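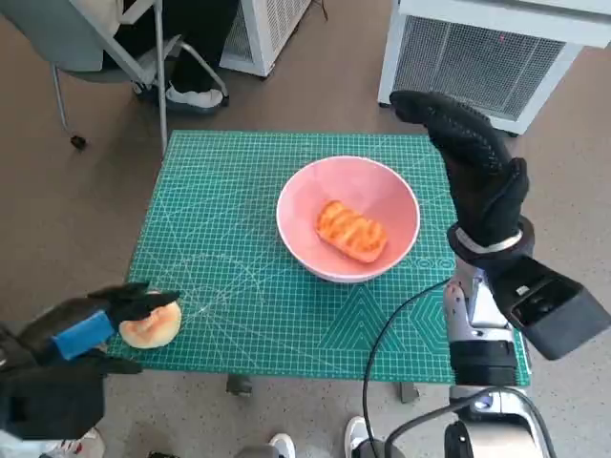
Day-old rolls — quick fixes

Print this page | E-mail this page

Don't toss them. Run the crust under the tap for 2 seconds, straight into a 300 degree oven, 9 minutes. Soft inside again. Filled or glazed ones, skip the water.

Freezing: slice first, bag in pairs, squeeze the air out. Good for two months. Write the date on teh bag, you will forget.

Never the fridge. Goes stale faster in there.

August and humid? Paper bag gets you one day, then freezer. Mold comes quick.

Too hard to save — grate for crumbs, keep in a jar. Dry them completly first.

Print | E-mail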